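Quick one before I forget the numbers. Budget sheet still open in the other window, coffee gone cold, not reading it again tonight.

Spent the first part of the day on the cup and bowl job. Same dishes as always, pink bowl, blue bowls, the red cups. Wanted to be at the table while I did the list for once, easier to see what we're short of than from the desk. Wrote down everything that annoyed me. Cables first. Cables second too. The floor by the middle table is a disgrace and I've said so since April.

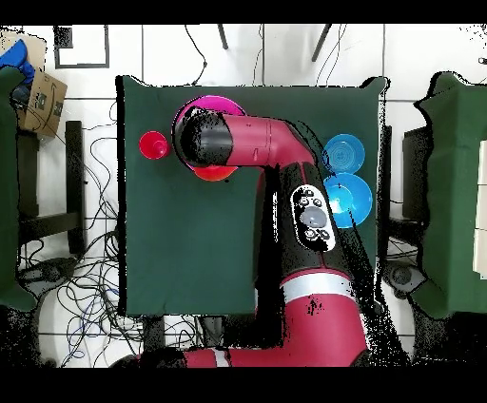 Erkbridge, 31 Jan 2021

So. Money.

Clinthorpe came back on the second arm. Price is fine, lead time is 15 weeks, which is not fine. Asked if a refurbished one would be faster, they said maybe, they always say maybe. Orathai Thongdee wants new or nothing, on account of the warranty. She's probably right. Told her I'd think about it, and I have, and she's right.

Cable trays: 336 for the set from Šimkus, delivered. Hate spending that on plastic channel but we will trip on something sooner or later. Put it at the top of the list. Floor clips separate, forgot to ask how much. Ask tommorow.

Fitex quote for the grippers expired while I was waiting on a signature. Have to ask again. They were decent about it last time.

Cloths. Want two spare in the same green, the ones we have won't stay flat at the corners and I'm forever tugging at them. Cheap. Could just buy them and claim it back, but then it's a form, and the form takes longer than the shop.

More dishes. Nearly 185 on the line for "consumables", which Orathai laughed at, but cups crack and bowls go missing and then we're stuck with mismatched sizes. Also want some that aren't shiny. The glare off the blue ones drives me mad. Matte if there is such a thing. Look at camping stuff?

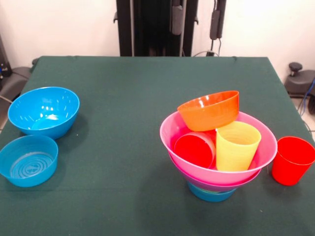 Cups and bowls, green table. One red cup on its own.

Left to decide: whether the arm goes in this year's money or next. If this year, the new shelving is out and so is the better lighting, and lighting is half the problem with the glare, so going round in circles here. If next year, one station the whole summer and everybody booking it in 2 hour slots and sulking. Leaning this year. Shelving can wait, the boxes are used to the floor.

Orathai wants the final sheet before she goes on leave. Need a line for servicing too, left it out completley last time and got a very short email. Put in a guess for now, marked it as a guess.

To bed. Call Clinthorpe first thing, then the clips.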